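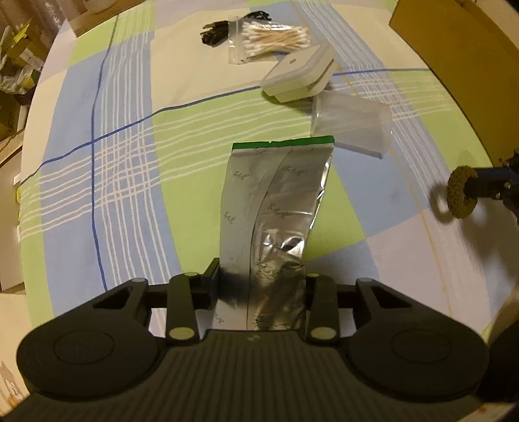 Our Table at the Sisar House

My name is Parveen Bajwa and I rent two rooms on the upper floor of the Sisar House. In December I decided to put all my small things in order before moving to a smaller place in Virk. This page shows how it went, mostly on one table with the plaid cloth my aunt gave me. I like this cloth very much, the pale green and light blue are calm for the eyes when you sort for many hours.

The table, in the middle of the work
The silver pouch with the green strip on its end goes to the kitchen shelf. I keep such pouches closed until I need them, and I write the month on the back with a marker.

The cotton swabs stay in their clear zip bag. They have wooden stems, which I prefer. A full pack in our shop has 300 and it lasts me a very long time.

Black cables with small plugs are the worst part of every move. I try each one, then I roll it and close it with a piece of string. The ones that fit nothing go to the electronics collection at Seltora Street.

The white container with the lid is for buttons and safety pins in the new home. The transparent box will hold the cables which I decided to keep.

Notes for the next table
I still have the sewing drawer and the papers to do. The papers will take some 2 evenings, and I plan to start after dinner, when the house is quiet.

If you live near Virk and want spare plastic boxes with lids, please leave a note at door 613. I will be glad to give them away before the end of the month.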